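Murnholm Robotics Club Forum
Posted in: Student Projects > Vehicles and Perception

Level crossing project: the planner thinks a red light is a red light
Started by Fouad Jaber, February

Second-semester project, four students, one supervisor who answers email on Saturday nights and at no other time. Our planner is called Flultela and it runs offline on recorded road footage. It looks at each image and says what the car should do next. It doesn't drive anything, so please put the pitchforks down before you reply.

The task this month is queues at railway crossings. We pulled 604 images and labeled them by hand. Each one gets a reason for stopping (signal, vehicle ahead, both, neither) and a guess at how long the car should expect to sit there. The labels matter because a traffic light and a closed crossing look pretty similar to our network - red thing, high up, stop - but a planner that expects to move again in twenty seconds does dumb stuff at a crossing. It creeps, mostly. Goodwin calls it "the impatient uncle."

The one below has eaten two meetings so far. The signal is red up ahead, there's a BMW in the lane, and right in front of us a motorcycle with its tail light on.

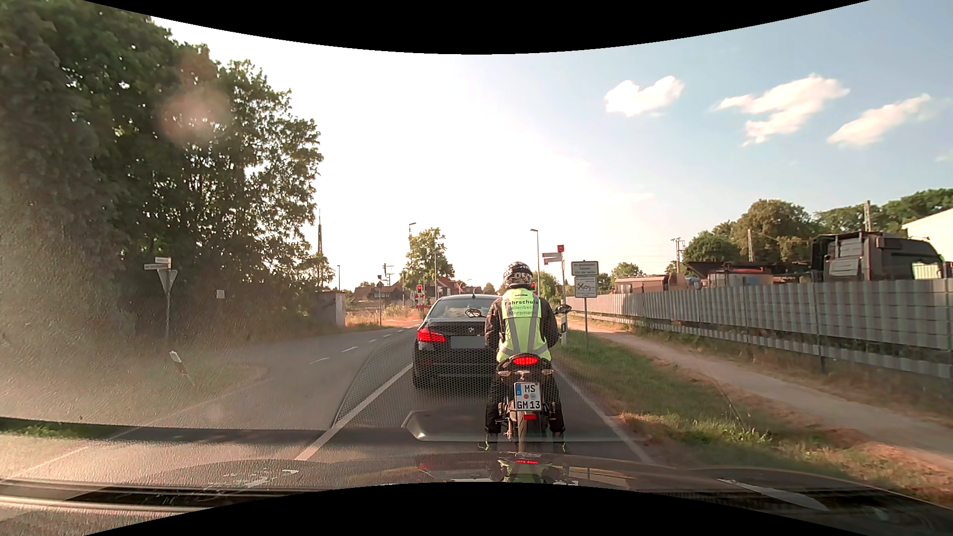

Half the team says the label is "both." The other half says "vehicle ahead," on the grounds that the bike is what we would hit first, and the reason the bike is standing there is the bike's problem. I'm on the first half. I would like to be told I'm right, but I'll settle for a labeling rule we can write down.

Also, Flultela rates the rider as "pedestrian, 2 legs on ground" and then gets nervous about them crossing. Suggestions welcome.

-----

torque_wrench_ed wrote:

It's both. Why is this a meeting?

Your stop reason and your collision target are two different fields. You've stuffed them into one field and now you're arguing about which one gets to live there. Split them.

-----

flollasus_dev wrote:

Disagree with Ed, a bit. Splitting is nice on paper, but now every image needs twice the labeling and these are students with other classes. When I worked on Flollasus we kept one field and ranked it: nearest thing that forces a stop wins. Here that's the bike. Done, go to lunch.

The wait estimate can come from a separate check for crossing hardware anywhere in view. There's plenty of it in this one: red and white markings under the signal, plus a notice by the road that seems to start with "Bei geschlossener Schranke." You don't need to read the rest to know you'll be there for a while.

-----

torque_wrench_ed wrote:

"One field, plus a separate check" is two fields wearing a coat.

-----

flollasus_dev wrote:

It's one field a human has to fill in. Have you ever asked an undergrad to label anything twice?

-----

Goodwin wrote:

Team member here, other half. My problem with "both" is that we used it on everything. Once it was allowed, people stopped thinking and picked it, me included. I went back through my batch and could not defend a good chunk of them.

Also I stand by "impatient uncle."

-----

mkt_lena wrote:

Has anyone brought up the vest? It says Fahrschule, so driving school, and the plate has GM on it, Gellenbeck Morsmann, cute. If I'm behind a learner I leave more room no matter what color anything is. Your planner should have some notion of that before you fight over labels.

-----

Fouad Jaber wrote:

Lena, we talked about it. The text is readable to us at full size and much less so to the network after we shrink the image. What it does get is "large yellow-green blob," which it currently files with road workers. So it leaves plenty of room, for the wrong reason, and our supervisor won't give us points for that.

-----

torque_wrench_ed wrote:

I'd give you points. Half my career was the right distance for the wrong reason.

The vest can't be your cue for learners anyway. Lots of riders wear one on their own time. And you don't know from the back whether that's the student or the instructor.

-----

mkt_lena wrote:

Fair. Then "rider, leave room" and forget the school part.

On the pedestrian thing: check whether your training set has any bikes standing still. If they're all moving, feet up on the pegs, then legs down on the road is a new animal to it. Ours did exactly this with people waiting on bicycles.

-----

Fouad Jaber wrote:

Checked. Of the motorcycles in our training set, 2 are stopped with a foot down. So that's that explained, and I get to tell the others we're labeling more images. They'll be thrilled.

We're going with Ed's split but only for images with crossing hardware, which should keep the extra work small. Goodwin voted against it and is doing the first batch.

-----

Comments from readers (3)

pallet_jack: Ranked single field all the way. I've seen what happens to optional fields. They're blank by March.

nils_o: Could you post the labeling sheet once it's final? We have the same mess with drawbridges.

Goodwin: First batch done. I picked "both" a lot. Don't tell Ed.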